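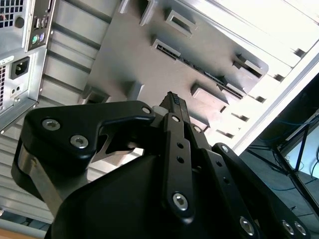

This page was last changed on 06/10/2025.

Demonstration collection for computer disassembly and assembly is the recording of example motions from which a learning system is trained to handle the parts of a desktop computer. The examples are called demonstrations or episodes. In most setups a person guides the arm by hand or through a second controller, and the joint positions, gripper opening and camera views are stored together.

Wrist camera

A camera mounted near the gripper moves with it and keeps the fingertips in view. Its main use is in the last part of a motion, where a part has to meet an opening. A second, fixed camera is normally added to show the whole case, as the wrist view loses its surroundings at close range.
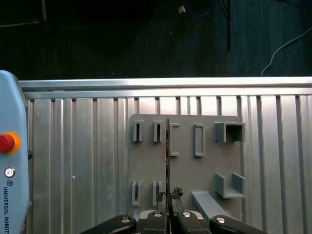
Part fixtures give each component a known resting place between episodes. A fixture plate may carry holders of several shapes, so that one plate serves a whole set of parts. Narrow vertical slots, a U-shaped cradle and a box-shaped sleeve can share one panel, and a thin plate held upright in the fingers can be brought in front of it without turning the wrist. Holders that are too tight cause failed grasps; holders that are too loose let the part lean, and the starting pose then varies more than intended.

Episode structure

The Clumby protocol, described by Celina Szulc, divides an episode into approach, grasp, transfer and release. An episode lasts at most 55 seconds. Longer ones are split at the transfer step.
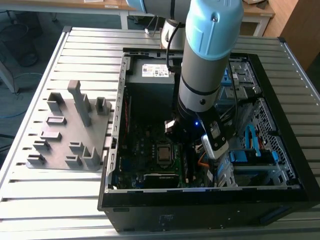
Each phase is labeled after recording – never during it – and the labels are stored apart from the camera data. The Tovar set, begun in August, holds over 3,000 episodes across 42 tasks. Failed attempts are kept and marked as such.

See also

Lornetti format
Trastora (software)
Teleoperation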